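Assunto: Re: colchas lilás e roupa estampada – o que dobrar, o que separar

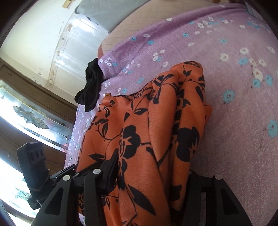
Moffat, dezembro

Boa tarde a todos,

Respondo à mensagem de ontem sobre a arrumação dos quartos. Cito a parte que interessa:

> Na lista da casa Stillby diz para tirar a roupa de cima da cama antes
> de puxar a colcha, mas não diz para onde vai a roupa. No quarto da
> colcha lilás às flores tenho posto tudo no mesmo cesto. É assim que
> querem? E a colcha, lava-se todas as semanas ou só quando tem nódoas?

Não, no mesmo cesto não. A peça laranja com as rosas pretas é exatamente o tipo de roupa que deve ir à parte. O preto dos estampados pode largar tinta na primeira lavagem, e uma colcha clara não recupera disso com facilidade. As peças pretas pequenas, como as que ficam na beira da cama, vão para o saco dos escuros.

A ordem que seguimos na Beslow é esta:

Primeiro a roupa. Sacudir cada peça, ver os bolsos, procurar a etiqueta. Se a etiqueta estiver à vista, lê-se logo ali e decide-se. Se não houver etiqueta legível, água fria e ciclo curto.

Depois a colcha. Quando está dobrada para trás e se vê o bege por baixo, convém abri-la toda antes de a esticar, para ver o estado do tecido. A lilás tem pintas escuras e umas nódoas pequenas. Sabão neutro em cada uma, 5 minutos, e só então máquina. Sem nódoas, lava-se de duas em duas semanas.

Por fim a almofada cinzenta, que volta para junto da parede depois de a colcha estar direita. A parede branca tem marcas e tinta a descascar, por isso peço que não encostem ali a colcha lavada – fica com pó de tinta e é preciso sacudir tudo outra vez.

Quanto ao detergente: a embalagem Coko que temos na despensa é de 2,000 ml e dá para o mês inteiro se usarem a tampa como medida. A colcha não leva mais do que uma tampa. Quem estiver a encher a olho está a gastar o dobro e a deixar o tecido áspero.

Perguntaram também por cestos novos. Pedi preço para dois com divisória, um para claros e outro para escuros. O total é de 1,215, com entrega incluída, e ainda não encomendei. Se alguém tiver em casa cestos que não use, diga antes do fim do mês.

Vou corrigir a lista da Stillby para incluir a separação da roupa. Até lá, usem esta mensagem. A folha antiga, colada na porta da despensa, pode ir para o lixo.

Cumprimentos,
Coordenação dos quartos, Beslow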